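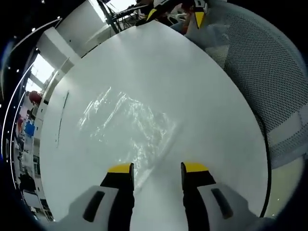

*Clear plastic on a white table.*

I have lived in Stotlow for six years, and I still cannot throw away a plastic wrapper without a feeling of guilt. My neighbours do not have this difficulty. They open a packet of biscuits and the wrapping goes in the bin before the first biscuit is in the mouth. I would like to argue that a little of my difficulty would be good for them, and that a little of their ease would be good for me.

When I was a child, my grandmother washed plastic bags. She hung them on the line between the socks, and on a windy day they made a noise like rain. A bag from a foreign shop was a special thing and could live in our house for years. We did not call this recycling. We did not have a word for it at all, and I think this is important, because as soon as a habit gets a name it becomes a subject for leaflets.

Last October our council sent us such a leaflet. It is sixteen pages long and explains which plastics may go in which bin. Film may not go in any of them. Film, as I learned on page nine, is the thin sort: the sleeve of the cucumber, the bag of the salad, the skin around the six tins. We must carry it back to a large supermarket, and the nearest one which accepts it is in Flardale, two buses away. My friend Lies Postma made the journey once with a full rucksack and found that the collection box was full also. She carried everything home again.

I do not want to laugh at the council. Somebody had to write those sixteen pages, and they are written clearly. But I notice where the work has landed. The company wraps the cucumber in one second. The shop sells it. Then the person with the least power over the matter must read, sort, rinse, dry, store and travel. If she fails, she is told that she did not care enough.

People answer me that the cucumber lasts longer in its sleeve, and that wasted food is also a harm. I accept this. Valentyna Moroz, who sells vegetables in our Tuesday market, told me that she loses many cucumbers in a hot week. She sells them at 50 pence each and cannot lose many before the day is spoiled. So I am not against every wrapper. I am against the one around the swede, which would survive a fall from a roof, and I am against the window in the bread bag. My last pair of scissors came sealed in so hard a plastic that I needed scissors to open it.

What would I prefer? First, that whoever puts film on the shelf must also take it back, in the same shop, with no bus. Second, that the small shops receive help to do this, as they have no room at the back. And I would like the loose vegetables to stop being the dearer ones. In our supermarket three peppers in a bag cost less than two without. I have stood before those peppers with my principles and my purse, and the purse usually wins.

Meanwhile I keep the film in a drawer in the kitchen. It is a deep drawer. When I push it shut, the plastic slowly opens itself again inside, and I hear it moving while I drink my tea. My husband asked me on Sunday what I am saving it for. I said for Flardale, and he went to look for the bus times.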